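Caken sync keeps dropping my shopping lists
Opened by Ashraful Sikder, status: waiting on support

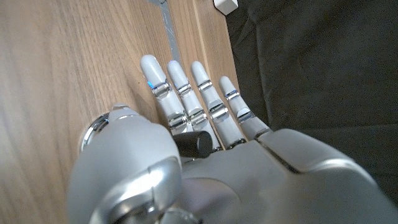
Hi again! So I did the reinstall like you asked (phone and laptop both) and the lists came back for maybe an hour, then poof, the grocery one was blank on the laptop again. The phone still has all 50 items, so at least I can shop.

Stuff I've tried since Friday:
- signed out and back in on both
- turned off battery saver on the phone
- switched from the Flandden router to my phone's hotspot, same thing
- renamed the list from "Henao party" to plain "party", in case it hated the name

The log on the laptop says "merge skipped, retry in 15" and it says that 11 times in a row, then stops trying. The recipe folder syncs fine, by the way! Only lists with checked-off items go blank. I unchecked everything on a short one with 9 items and it's been okay all morning.

Can you restore the laptop copy from your end, or should I export from the phone first? I'd rather not type it all in again, haha. Version is 11, if that helps.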